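Felenstead Round Garden Table
Outdoor dining / Tables / Round
Product code: 1229

The Felenstead is a fixed-top round table for patios, decks and balconies. It comes from the Veres outdoor range and has been in our shop since the range was first made. It seats four in comfort, or five if the chairs have no arms.

The top is made from shaped slats that run from a plain round centre panel out to the rim. There are gaps between the slats so rain drains through to the ground – please bear this in mind if you plan to stand it over a wooden deck or a rug. There is no parasol hole. If you need shade over the table we suggest a side-post parasol, sold separately under Parasols and Bases.

Delivery and assembly

The table arrives in 2 boxes. One holds the top and the other holds the legs, the cross brace and a bag of fixings. Assembly takes about half an hour. Lay the top face down on a blanket or on the flattened box, fit the legs loosely, add the brace, then tighten everything in turn. A hex key is in the bag. Do not use a power driver on the leg bolts as the threads can strip.

Adjustable feet are fitted to all the legs. Turn them by hand with the table standing where you want it. On gravel or grass we recommend a paving slab under each foot.

Delivery is to the kerb. Two people are needed to lift the larger box. For upstairs flats please ring the Fusincombe depot before you order and ask about the two-man service.

Care

Wash with warm water and a little washing-up liquid, using a soft brush along the gaps. Rinse well. Do not use a pressure washer, bleach or any scouring powder. Oil and sun cream will mark the top if left, so wipe them up the same day. Hot pans and disposable barbecues must not be put straight on to the slats.

Small things with narrow feet can rock where they sit across a gap. A mat solves this.
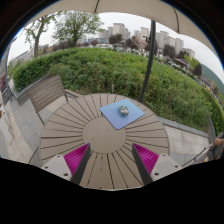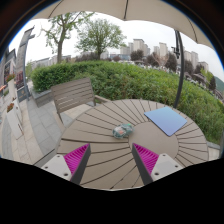
The slats spread out from the centre panel.

Sewwandi Bepari wrote to us in March to say that hers had been out all winter without a cover and had cleaned up well, apart from green growth in the gaps on the shaded side, which took two goes with a brush. She would have liked the cover to be included in the price and thought the instruction sheet should say which way up the brace goes.

The sheet has now been changed. The flat side of the brace faces the ground. If you have an older sheet, ask us for the new one and quote part 404.

Winter storage

The table can stay outside all year. A cover will keep leaves out of the gaps but it must let air through – a plastic sheet tied down tightly will trap damp underneath. The Clonero round cover, size 2, fits with the chairs pushed in. Take it off on dry days if you can. Check the leg bolts every spring.

Spares

Feet, bolts, braces and single legs are kept in stock. Slats are not sold separately, as they are fixed to the top when it is made.

Orders over £400 are delivered free on the mainland. Questions about spares go to Ferenc Bognár at the Fusincombe depot. The phone line is closed on Monday.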